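Tully Dividend Screener, desktop edition

Tully is a program for people who choose their own shares and want to hold them for many years. It reads the yearly reports of listed companies and shows you which of them paid a dividend, how much they paid, and if the payment was covered by the earnings.

What is included

The standard package covers 862 companies from the industrial, food and transport sectors. Banks and insurers are sold as a separate list, as their balance sheets must be read in another way and our cover ratio does not work well for them.

For each company you receive up to 53 data fields. The most used are payout ratio, free cash flow per share, net debt, and the number of years without a dividend cut. You can sort by any field and save your own filter under a name. A saved filter can be sent to another Tully user as a small text file.

Prices are updated once per day after the market closes. Tully is not made for day trading and has no live quotes. Orders must be placed with your own broker.

Editions and price

Tully Basic: 80 dollars per year, one computer, one sector list.
Tully Full: 205 dollars per year, two computers, all sector lists and the Tastum export.

The Tastum export writes your filter results to a spreadsheet with the formulas kept inside, so that you can change the growth rate and see the new fair value at once. Users of Basic can upgrade in the middle of the year and pay only the difference.

Industrial sector list 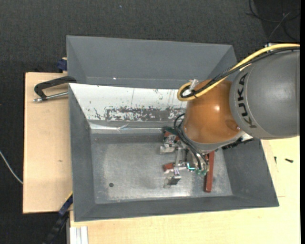

Sanudholm writes that the industrial list was the reason to change from a paper notebook, but that the special dividends should stand in their own column, because one large payment made a weak company look generous for a whole year. We agree with this. From version July, special dividends are shown apart and are left out of the payout ratio, unless you tick the box in Settings.

System needs

Windows 7 or later, 4 GB of memory, and an internet connection for the daily update. Old data stays readable after your license has ended, but it is not updated any more.

Tully is developed and sold by Jokano. The numbers in the program are for information and are not advice to buy or sell. Prices on this page are valid from January 15, 2019 and do not include sales tax.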